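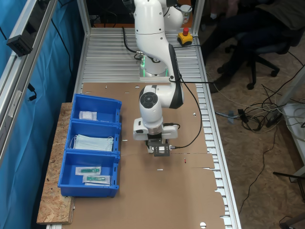 # Hand drops its connection when the wrist turns past a certain point

**Eduardo Padilla**

I look after a bench cell at Westevcombe with one arm, a two-finger hand and three blue bins down the left side. It picks packets and masks out of the bins and puts them down on the cardboard in the middle. It ran well until November, when the hand began dropping its connection.

The arm doesn't fault. It carries on to the next point with the fingers wherever they were when the link went. The controller log says "tool comms timeout" and after 2 seconds the hand comes back without me touching anything. By then the arm has usually finished the move with nothing in its fingers.

It happens almost entirely on the front bin. The middle and back bins can go a whole morning without it. I counted over one long run, 380 picks, and had 16 dropouts. All but one were on the way into or out of the front bin.

What I've done so far:

- Unplugged and reseated the connector at the wrist
- Reseated the other end of the forearm cable
- Updated the hand firmware (Harov, the version before the newest)
- Lowered the speed, which made it less frequent but didn't cure it
- Swapped the power supply for a spare

The cable runs up the outside of the forearm with a loop between the elbow and the wrist. I left the loop on purpose when I fitted it so there would be slack. A thinner cable goes from the underside of the hand off across the bench to the right. I didn't think that one mattered for this as it has nothing to do with the hand's comms.

Is this a cable fault, or should I be sending the hand away? I'd like to avoid being without it for weeks.

---

**Gethin**

Don't send it away yet. A hand that drops out on one bin and behaves on the other two is nearly always cable, or the way the cable is held. A fault inside the hand wouldn't care which bin it was over.

Go through it in this order.

1. Power the arm down, wait for the light on the base to go out, and take the hand cable off at both ends. Look into the connectors with a torch. You want straight pins and no green or black on them.

2. Put a meter on continuity, one core at a time, and bend the cable in your hands as you go along it. Do the last hand's width before the wrist very slowly. That is where they go. If the beep breaks up at all, the cable is finished and you can stop there.

3. If it tests clean, plug it back in, put the arm into hand-guiding and move it to the front bin yourself. Stop at each of your taught points and look at the cable. A loop that looks generous with the arm at home can be tight when the wrist has turned round to reach the near end of the bench.

4. Look at the joint 6 value at the front bin. If it's a long way from the values at the other two, the solver has picked a different wrist solution there and you're winding the cable up on every visit. Reteach the approach point with the wrist turned the other way. Ours was 86 degrees further round than it needed to be, and it had been like that since the day it was taught.

5. Only then alter the clips. You want the cable held firmly on the forearm and held again on the hand bracket, with all the movement in the piece between. If the last clip is too far back, the connector takes the bending. Use hook and loop straps, snug enough that they don't slide. Cable ties pulled tight will crush the cores and give you this same fault in a few months.

On the thin cable, I wouldn't ignore it. It hangs off the same bracket as the hand. If it drags or catches anywhere along the bench it pulls the bracket sideways, and the wrist connector feels that. Cardboard with a ragged edge and grooved slats underneath gives it plenty to catch on. Run a trip to the front bin with that cable unplugged and taken right off. If the dropouts stop, you have your answer.

Keep the red button within reach while you're doing any of this under power. If it sits behind the base, as a lot of them do, bring it round to the side you're standing on.

---

**Ollach**

had this. new cable, fixed. keep a spare, they're a wear part whatever the brochure says

also tape your cardboard down. ours crept towards the operator a bit every day and we spent ages blaming the arm for bad placing

---

**Eduardo Padilla**

Thanks both. I did Gethin's list in order this afternoon.

The pins were fine. On the meter, one core broke up when I bent the cable just behind the wrist plug, so that's the fault. I fitted a new cable of the same length.

I would have left it there, but I did steps 3 and 4 anyway. The wrist was further round at the front bin than at the other two, and the loop went nearly straight at the lowest point of the pick. I've retaught the approach and the pick with the wrist turned back the other way, and moved the last strap forward. There's now slack left over at full reach.

Unplugging the thin cable made no difference with the old hand cable fitted. I've given it a strap at the bracket all the same.

No timeouts since, at the old speed. I haven't done a long run yet.

One more thing if anyone knows. After reteaching, the arm goes down into the front bin a little off centre and one finger brushes the bin wall. Is that my teaching, or do I need to set the tool point again?

---

**Gethin**

Teaching, most likely. If the tool point is slightly out to one side, turning the wrist round moves the error to the opposite side, and your old points had it hidden in them. For one bin, just touch up the pick point and carry on. If you find yourself correcting all three, set the tool point again and reteach from there.

Put a mark on the board at the bin corners before you start, or you'll be teaching to a bin that has moved.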